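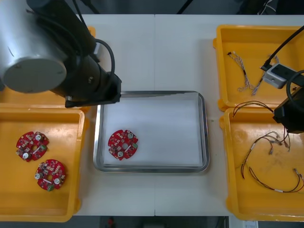
**Skollside, April 15, 2019**

The town of Skollside will go on having two bus stops called Fodor Street, one at each end of Fodor Street, until at least June. The council put off a vote on renaming them after 40 residents sent in suggestions and 38 of them suggested something different.

The trouble began when Pritard, which runs the number 32 bus, replaced its printed timetables with recorded announcements. Riders used to know which Fodor Street they were at by looking out the window. Now a pleasant voice tells them they have arrived, then tells them again five minutes later.
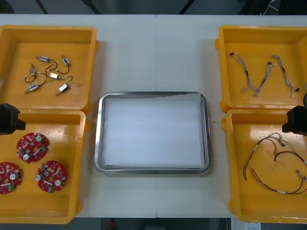 One rider wrote to the council that she had gotten off at the wrong one twice in a week and had started to think of it as exercise. She would settle for "Fodor Street" and "The Other Fodor Street," provided everyone could agree on which was which.

They can't. Residents at the north end say theirs came first. Residents at the south end say theirs has a bench.

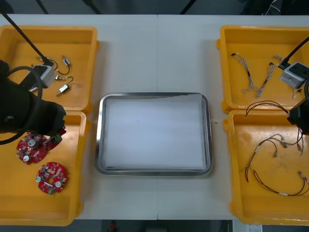
*Four yellow bins and a paper-lined steel tray on a white tabletop.*

Pritard has offered to add "North" and "South" to the recording, a plan that ran into difficulty when it emerged that the street runs east for most of its length. The stop outside the old Tirkix shoe store is, by the council's own map, slightly east of the northern one
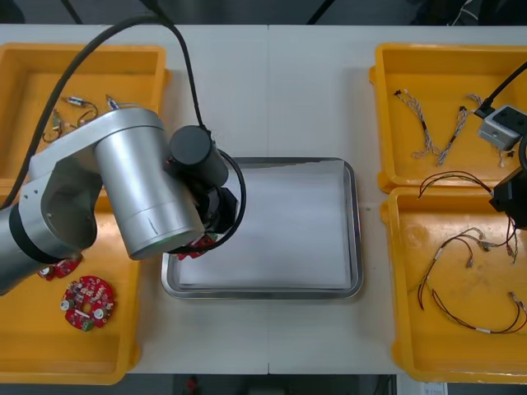 and would therefore need a name of its own, which it currently lacks. The recording skips it.

Suggestions are being accepted again at the town hall. Take the 32 and get off at Fodor Street.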